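Comments (22) Shares (64)

I'll believe in the laundry robot when it can find the corner

My mother could fold a fitted sheet alone in a hallway while telling you off. I can't, and I'm a grown man who has been doing his own washing for decades, so maybe I'm soft on the machines. But every few months somebody sends me a headline saying the house robot is nearly ready, and every few months I go upstairs and look at the pile on the chair and think, nearly ready for what?

I used to work at Geerts, packing table linen for hotels, 100 cloths to a cage. We had a machine for the flat stuff and it was wonderful, you fed it an edge and out came a square. The catch was the feeding. Two people stood there all shift just finding edges, and they were the ones who went home tired. Folding is easy once you know where the cloth is! Knowing where it is, that's the job. A plate stays a plate when you pick it up, and a towel turns into something else.

So that's what I look for now. Has it got an edge, or has it just got some cloth?

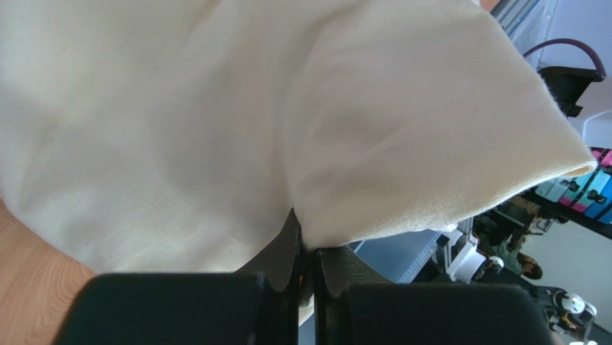 Jeanine Claeys thinks I'm asking the wrong thing, and that a bad fold in the closet beats a perfect one that never gets done. She'd let a machine take all night over it, she says, as long as she was asleep.

Fair enough, and I've gone back and forth on it since. Slow doesn't bother me either. My dishwasher takes an age and I've never once stood over it with a watch. What bothers me is the tending. If I have to lay each thing out flat, untwist the sleeves and come back when it gets stuck, then I've got a new chore with a plug on it. I had a bread machine like that.

And a pinch is a real thing, I'll give them that. Two hard fingers closing on one little ridge of fabric is pretty much what I do with my own thumb, minus the feeling. I know by touch when I've picked up two layers instead of one. I couldn't tell you how I know — I just stop and let one drop.

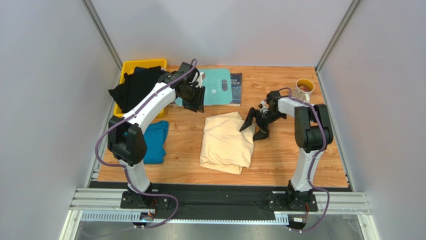 Reading time: 3 min

A tabletop with a folded towel, a couple of books and a mug on it is closer to my house than anything we had at Geerts, I'll say that. It's still very tidy next to mine. My table has mail on it, and a cat, and the good scissors that everyone denies moving. Cloth on a clear patch of wood is one thing. Cloth under the cat is what I'd pay for.

Would I pay, though? If you offered me one tomorrow that did towels and only towels, I think I'd say yes, and I'd be a bit ashamed of how fast. Towels are most of it in our house. Shirts I'd keep doing myself for now — I don't mind shirts, I put the radio on. Fitted sheets can go on being rolled into a ball and shoved at the back of the shelf, same as always.

Callum Purves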